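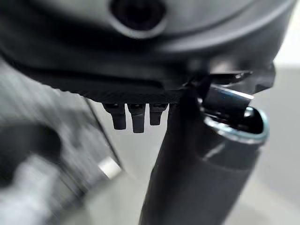
Attachment 1: close-up, grey housing and black rubber pegs

Drelcombe Weekend ticket help desk
Subject: Group booking shows as paid but the tickets won't load in the Zinden app
Opened: 19 January 2022
Status: Solved
Category: Group bookings, camping

First message from customer

Hello there, and a belated happy new year to you all. I'm hoping you can help, as I've been going round in circles with this since breakfast and I've run out of things to press.

I booked for our singing group to come to the Drelcombe Weekend in May. We're a big lot this year, 20 of us, all camping, and I paid for everyone in one go at £95 each (my poor bank card). The payment went through with no trouble and I had a lovely confirmation email with the order number at the top and a little map of the site at the bottom. So far so good!

The email says to open the Zinden app and the tickets will be in My Wallet. Well, they aren't. What I get is the Drelcombe banner, then the words "Preparing your tickets", then a grey circle going round and round. I left it while I put a wash on and had a cup of tea, and it was still going round when I came back.

What I've tried so far:
Closing the app and opening it again.
Turning the phone off and on.
Taking the app off and putting it back, which meant finding my password, which was a morning's work in itself.
Logging in on the laptop instead. On there it says "You have no upcoming events", which gave me quite a turn.

I've got the bank statement if you want it. I don't mind waiting a few days, but I've promised the altos they'll have their tickets before our next practice and they do like to be told things.

One other question while I'm here. Does the camping come with the tickets or is that sent separately? Last time we came it was a paper tag for the tent, and I still have mine on the kitchen noticeboard.

Reply from the help desk

Good morning, and thank you for such a clear message — it's a great help when somebody writes down what they've already tried.

First things first, your order is safe. I can see it on our side, paid in full, with the right number of weekend tickets on it, and no one can sell those places to anybody else. The laptop message looks alarming but it only means the tickets haven't been handed over to your Zinden account yet.

Could you check two things for me when you have a moment?

1. In the app, tap the little head and shoulders at the top right and see which email address is written under your name.
2. Look at the confirmation email and see which address it was sent to.

If there's even a dot or a capital letter different between the two, let me know exactly how each one is written.

As for the camping, it's all part of the same ticket this year. You'll see a green tent beside the seat number. There's no tag to tie on any more, though I was fond of them myself.

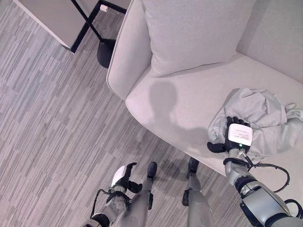

Attachment 2: light grey sofa, crumpled garment on the seat

Second message from customer

You're very good. I've looked, and the two addresses are the same, letter for letter. I had my neighbour read them out to me to be sure.

I did notice something else, though. When I go into the order on the laptop and click "Order details" there's a yellow strip along the top that says "Group name needs checking". I clicked on it and it only took me back to the front page. Our group name is rather long and it has an ampersand in it and a pair of brackets. Could that be it? I'd happily be called something shorter.

Reply from the help desk

I think you may have put your finger on it! The yellow strip is one I hadn't been told about, so I've passed your order over to the people who look after the link between our box office and Zinden.

What I'd ask you to do in the meantime is nothing at all. Please don't cancel and book again, tempting as it is. The camping field holds 1,000 and it's filling up nicely, and I'd hate you to lose your spot down by the hedge.

Internal note, added to ticket

Checked with the Zinden link team. Group names go across as one field. Anything with both "&" and round brackets gets held for a person to look at, and the list of held orders was going to the old Sadowski Hall box office inbox, which was closed in the autumn. Found this order there, plus a handful of others, all choirs and brass bands. Have asked for the list to come to this desk from now on.

Steps taken on this order:
Edited group name, "&" changed to "and", brackets removed.
Saved, logged out, logged back in, checked it had kept the change (it had).
Pressed Resend to Wallet.
Wallet status went from Held to Sent after 20 minutes.
Prirer wristband numbers created on the same order, no errors.

Still to do: write to the other groups before they write to us.

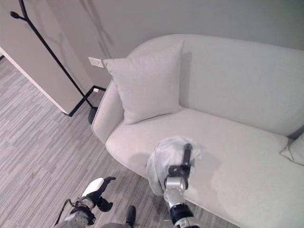
Attachment 3: the loveseat with white cushions, seen from above

Reply from the help desk

Hello again, with good news I hope. Your tickets have been sent across and should be waiting in My Wallet. You were quite right about the ampersand. I've written your group name out with "and" and taken away the brackets, and I do hope nobody minds. It'll still be printed in full in the programme for the Sunday singing in the big tent, as that comes off a separate list.

To see them, pull the My Wallet page down with your finger and let go. To pass one on, open it, tap Share, and type in that person's email address. They'll need the Zinden app themselves. If some of your singers would rather not bother with it, keep theirs on your phone and bring everyone to the group gate together.

The Prirer wristbands are for buying food and drink on site and we give those out at the gate, so there's nothing to do about them now.

Third message from customer

They're there! All of them, with the little green tents. I've sent two already, to our tenor and his wife, and theirs came through before I'd put the phone down.

We'll manage with "and". Thank you for being so patient, and if you're working the gate in May please do come and say hello. We'll be the ones with far too much cake.

Could you close this for me? I can't find the button.

Closing note

Closed at customer's request. Name rule for group bookings added to the help page under "Before you book". Zinden link team are looking at letting brackets through, no date given.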